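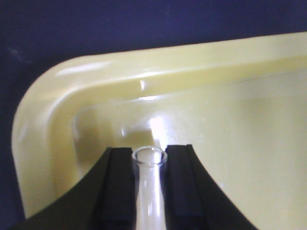
Aba Mensah objected, when she read our first draft, that a household which sends water for testing once a year is not "monitoring" its well, and that we should find a more modest word for it.

Figure 4. Clear glass vial, upright, above a pale yellow plastic tray.

4.2 What households expect from a test result

We accept this objection, and in the rest of the paper we write "testing" when a household sent samples at fixed times, and keep "monitoring" for the few cases where somebody also wrote down the water level or the taste between the tests. The difference matters for the reading of Table 3. In Dankwa, 192 households agreed to take part, and most of them had never received a written result before. In Gundham the habit of testing was older, and people there compared the new sheet with the old ones kept in a kitchen drawer or behind a clock.

The participants filled the sample containers at home. Small glass vials (Figure 4) were given out for the part of the study on dissolved compounds, and larger plastic bottles for the bacterial count. Several households asked why such a small amount of water would be enough. Our field staff first answered this question each in their own way, and the answers did not always agree with one another. From June we used one printed explanation, in two languages, and we saw fewer questions of this kind in the later interviews. We cannot say if the people understood better or only stopped asking.

The interviews show that a result is seldom read as a number. When the sheet said that nitrate was below the limit, 30 of the households told us that the water "has passed", and they used the word as one uses it for a school test. Others wanted to know how far below the limit they were. A result close to the limit caused more worry than we had expected – in some homes more than a result which was clearly above it, because the second kind came together with a phone call and a plan of what to do. The first kind came only by mail.

Trust in the result depended also on who brought it. In Juninik the sheets were delivered by the nurse of the health post, and the interview notes from that village contain almost no doubt about the laboratory. In Skullik, where the sheets came in a plain envelope, we found remarks such as "they send the same paper to everybody." One man there had poured bottled water in his container to see whether the laboratory would notice. He told the interviewer about it with some pride, and his sample was taken out of the analysis.

In total, 3,246 statements were coded by two readers who worked separately. The category "doubt" gave us the most difficulty. A sentence like "I drink it anyway" can express trust in the well, distrust in the test, or simply the lack of another source, and the transcript often does not help to decide. Over 300 statements of this type were read a second time together with the recording. Where the two readers still did not agree, the statement was left in the category "unclear" and does not enter the percentages in Section 5.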